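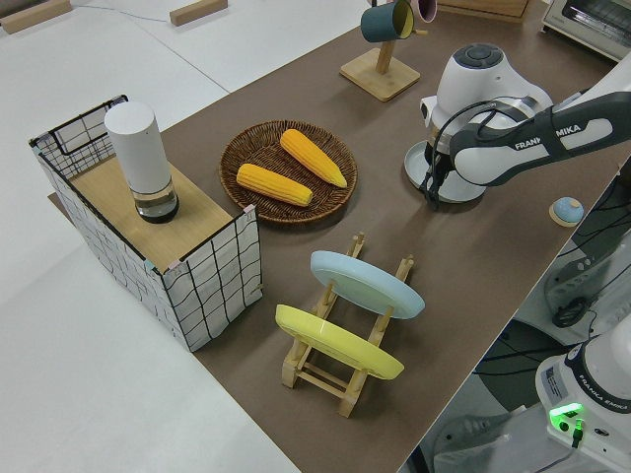

I'd been on the Skirnville bus for the best part of an hour before I noticed I was sitting on somebody's hat. It was a green felt thing with a feather, and I'd flattened it completely. The man next to me was asleep with his mouth open, and I thought, well, it must be his, so I punched it back into a sort of shape and put it on his knee.

He woke up at Seltar, looked down and said, "What's this?"

"Your hat," I said.

"I haven't got a hat," he said, and put it on anyway. It suited him, which annoyed me a bit (hats make me look like a boiled egg).

I was going up to see my aunt's house. She'd left it to me in March, along with 3,947 in the building society and a letter saying I was on no account to sell to the people next door. I'd never met the people next door. I'd only met my aunt 7 times, and on two of those she thought I was my brother.

We stopped at Yeom for the driver to have his sandwich. Everybody got off to stretch, and the man in the hat bought two teas from the kiosk and gave me one without asking. Far too much sugar. I drank it all.

"Going far?" he said.

"Skirnville. I've got a house there now. I don't know what I'm going to do with it."

"Which house?"

"The one with the blue gate, at the top of the hill."

He stirred his tea for a long while – long enough for the driver to finish his crusts and start the engine. Then he said his mother lived next to the blue gate, and that she and the old lady there hadn't spoken since a business with a plum tree. Half the plums fell on one side and half fell on the other, and both of them thought it should have been more than half.

"Is the tree still there?" I asked.

"Oh yes. Terrible plums. You wouldn't give them to a pig."

I laughed so much I spilled the last of my tea down my good coat. He lent me a hanky, and we got back on and sat in the same seats, though there were plenty of others going spare by then.

At the top of the hill there was a woman standing at her front door with her arms folded. She looked at me, and at the blue gate, and then at him.

"Where did you get that hat?" she said. "That's hers! She left it on the bus the winter before last and blamed me for it."

He took it off and held it out, and I didn't know which of us was meant to take it. So I asked whether she'd mind putting the kettle on, and she said I'd better wipe my feet.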